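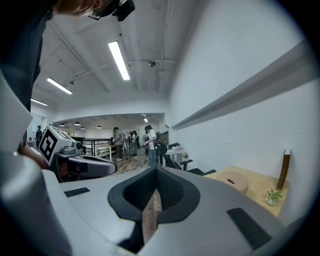 Our project set out to recreate the stick damper that Geetha's family has made every November since before anyone thought to write it down. The recipe arrived as a phone call from her aunt and lasted as long as you would expect. The dough is wrapped around a stick and cooked over coals, so the stick is the only piece of equipment that matters, and the family has opinions about it. A plain brown wooden one with a bit of grain showing, like the one in the photo, is the sort the aunt would accept. Metal skewers were described to us as "for people in a hurry".

Food Technology, Semester 2
Adeel Minhas and Geetha Poojary
Butlow Senior College
12 September 2021

Background

Damper is flour, water, salt and confidence. The Poojary version adds butter, a spoon of golden syrup and ground cardamom, which came into the recipe with Geetha's grandmother and has never been allowed to leave. It is eaten hot, with more syrup poured down the hole where the stick was. Adeel's family does not make damper and he was therefore appointed the neutral taster.

Method

We worked from the aunt's quantities after converting them out of teacups. One batch used 300 g of self-raising flour, 40 g having been considered and rejected as what the smallest teacup held. We tried two flours, the supermarket one and Drudus, a stoneground from the mill shop at Jistisbridge. Butter was rubbed in cold, the liquid went in all at once, and the dough was rolled into ropes and wound on with the edges just touching.

The first batch was cooked over coals in Geetha's backyard. The second was cooked under the grill in the school kitchen on account of the fire ban. We turned the sticks by hand and swapped over whenever somebody's arm gave out.

Results

The supermarket flour gave a pale, fluffy damper that slid off its stick in one piece and tasted mainly of syrup. The Drudus batch was darker, chewier and had a nutty flavour, and it held on to the stick as if it had signed a lease. Adeel preferred it. The aunt, who was sent a container of each, preferred "the normal one" and asked what was wrong with the other.

Coals beat the grill easily for colour and smell. The grill beat the coals for not dropping half a damper in the ash.

Costs came in under budget. The whole project came to $9.40, or 940 cents if you are Mr Mudaliar and like your spreadsheets without decimal points.

Problems

We forgot the salt in one test batch and did not notice until the tasting sheet said "cardboard, but friendly". Our ropes were also too thick early on, so the outside was brown while the middle was still paste. Thumb thickness works. Adeel's thumb, not Geetha's.

If we did it again

We would soak the sticks overnight, butter them, and ask the aunt about the flour before buying a big bag of it. There is still most of a bag left. Geetha's mum has put it behind the rice.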